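Azra Trajkovski traduce novelas desde hace 30 años y todavía se le ilumina la cara cuando habla de un adverbio. Acaba de entregar Golob, una saga familiar de 78 capítulos cortísimos, y llega a la charla con el manuscrito lleno de notas a lápiz.

«¡Es que me lo he pasado en grande!», suelta antes de sentarse. «El autor escribe como habla su abuela, con refranes que no existen en ningún diccionario, y yo tenía que inventarme una abuela española que sonara igual de terca».
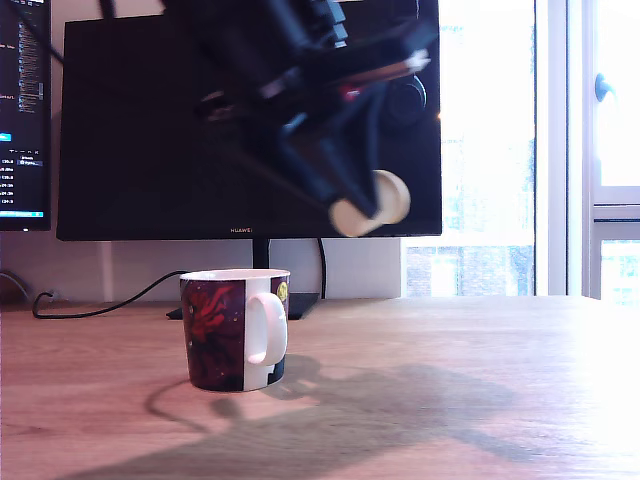 La abuela le costó todo el mes de abril. Probó primero con giros manchegos («quedaba de sainete, fatal») y acabó escuchando a sus vecinas en el mercado, libreta en mano. De ahí salió su frase favorita del libro: «A quien madruga le duele la espalda».

Trabaja siempre en voz alta. Lee cada diálogo 2 veces, una sentada y otra de pie, y si tropieza, lo rehace entero. 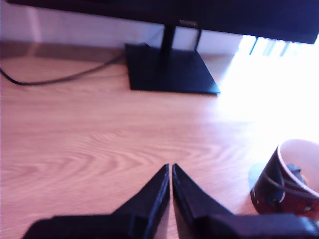
Con los títulos es más prudente. Rara, su traducción anterior, estuvo a punto de llamarse La forastera. «Menos mal que me planté», cuenta entre risas. «Rara tiene cuatro letras y lo dice todo, ¡y encima se lee bien en el lomo!».

Ahora prepara un volumen de cuentos. El primero trata de un afinador de pianos y ya va por la tercera versión del arranque.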